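# Skodley's old gravel pit gets a heat network

Skodley will start heating homes from the lake on its east side this winter. The water fills a former gravel pit, and a pump station on the north bank will draw from it at a depth of 16 meters, where the temperature barely moves between seasons.

The system was built by Overo, with heat exchangers from Maes. It will serve 919 apartments at first. The town council approved the work on 15th March after two earlier plans fell through, both over the cost of digging up Mill Street.

Hedvika Bednárik ran the project for the town. She grew up on the street where the first pipes went in.

"People asked me if the lake would freeze solid," she said. "We take out so little that the fish won't notice. The bigger fight was over parking."
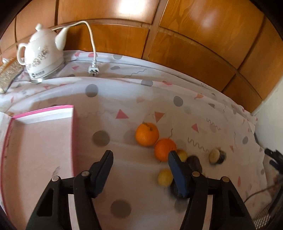
*Two oranges on a white patterned sheet.*

Residents pay a fixed fee plus a charge for the heat they use. Findico, the lender behind the loan, set the term at 8 years, which kept the fee lower than the council had feared. Gas boilers stay in the basements as backup until the second winter is over.

A second line is planned for the school and the swimming pool. If it goes ahead, the network could reach 1,000 connections. The council votes on that in December, and Bednárik expects Mill Street to come up again.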